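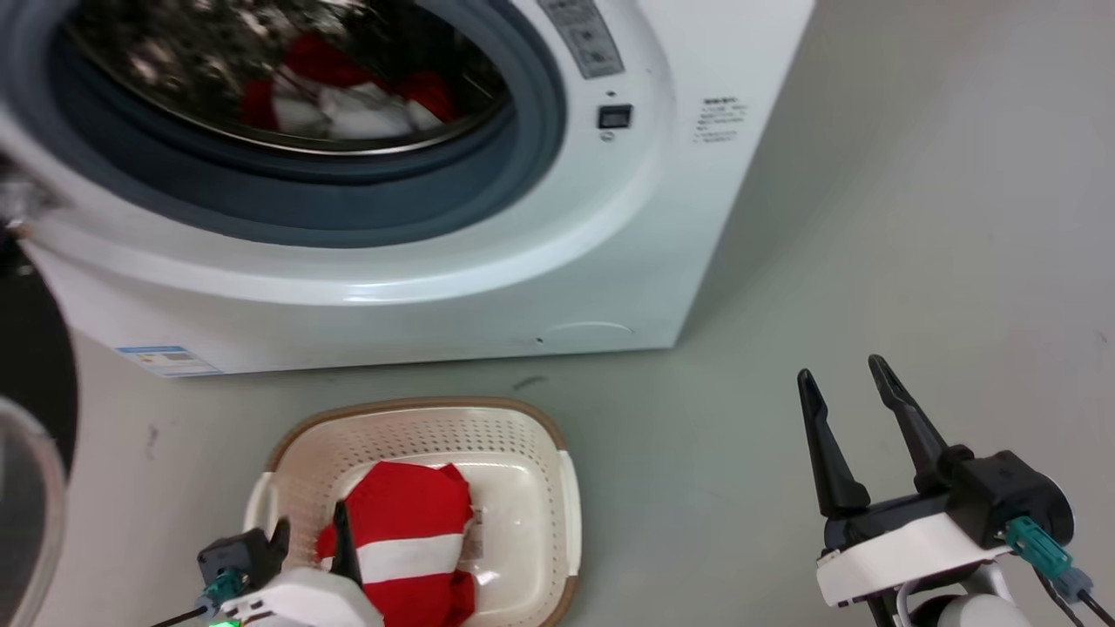

Duveo reajusta en Gurmont su célula de lavandería

Esta mañana me he pasado por el taller de Duveo en Gurmont, y menos mal que llevaba calzado cómodo, porque allí nadie se sienta. El robot de dos brazos que trabaja con la ropa lleva desde octubre con nosotros, como quien dice (ya os hablé de él entonces), y ahora le ha tocado revisión.

Annick Lecomte, la técnica que lo cuida, me enseñó el procedimiento: primero se comprueban los conectores de las dos pinzas, luego el recorrido de los cables en las muñecas y al final la apertura de los dedos. El contador marcaba 1578 ciclos desde el último ajuste. ¡Yo pensaba que serían muchos menos! «Los dedos pierden el centro poco a poco y el cesto es lo primero que lo nota», me dijo mientras buscaba la llave pequeña.

La célula se calibra con la lavadora abierta y el cesto en el suelo, delante de la máquina. Ajustar cada pinza les lleva 30 minutos, más lo que se tarde en repetir las pruebas con ropa – a mí me pareció lo más entretenido, la verdad.

Nathalie Van Hecke, responsable del proyecto, quiere cambiar también los cables por unos más flexibles de Goossens, pero el pedido aún no ha salido. Os contaré cuando lleguen.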